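Reference: 586
Opened: 27/11/2024
Customer: Papadopoulos
Product: Celtska rubber expansion bellows, twin arch
Handled by: Jonatan Söderlund, Toltetti Technical Support
Status: Awaiting customer

Reported fault
The customer reports weeping at the flange on the discharge side of the condensate pump. The bellows were fitted in April and gave no trouble until the pump was realigned. Two bellows are installed on this line and only the downstream unit is affected. The bolts have been retightened twice without lasting improvement.

Initial assessment
The customer was asked to confirm the face-to-face length of the installed unit and the position of the control rods. The reply states that the gap is longer than the drawing allows. A bellows held in extension will pull its rubber face away from the mating flange, and further tightening is likely to damage the bead.

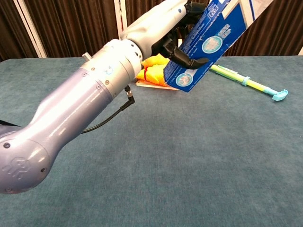 Replacement of the downstream unit is recommended, together with correction of the pipe gap before refitting. The customer should not attempt to close the gap by drawing up the flange bolts. New units should stay in their packaging until the pipework is ready. A long cardboard box, such as the blue one held over the table, should be laid flat in store with nothing stacked on it – bellows kept under load can take a permanent set.

Action required
The customer is to supply the measured gap, the line temperature and the pump outlet pressure. Fluda has been asked to quote for a spacer ring. The line should remain isolated in the meantime.

Note added by J. Söderlund
Gap measurement received, pressure reading still outstanding. Reminder sent.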